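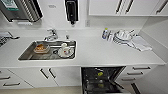
Dishwashing by hand

Dishwashing by hand is the cleaning of plates, cups, cutlery and cooking vessels with water and a cleaning agent, without a machine. It is done in a sink, a basin or a tub, and in many homes it continues alongside the use of a dishwasher.

History

Before piped water, dishes were scoured with sand, ash or bran and rinsed in a tub. Water was carried from a well or pump and often heated over the kitchen fire. Soap was used where it could be afforded. Synthetic detergents, which leave less scum in hard water, became common in the twentieth century.

Method

Food scraps are removed first. Glasses are usually washed before plates, and greasy pans last, so that the water stays clean longer. Dried egg and starch come off more easily after soaking. Items are then rinsed and either left on a rack or dried with a cloth. In some countries the rinse is often skipped.

Local customs

In the hill town of Hudivov, dishes from the July harvest supper were washed at a shared stone trough until the town was connected to the Lirden waterworks. The trough was 7 meters long and had 12 places for washers. Colette Vasseur recorded the practice in her household study Butine, which covers 58 families and lists the order of washing in each. Most began with drinking cups. Families from the lower quarter, Entili, began with spoons.

See also

Dish drying cabinet
Scullery
Washing soda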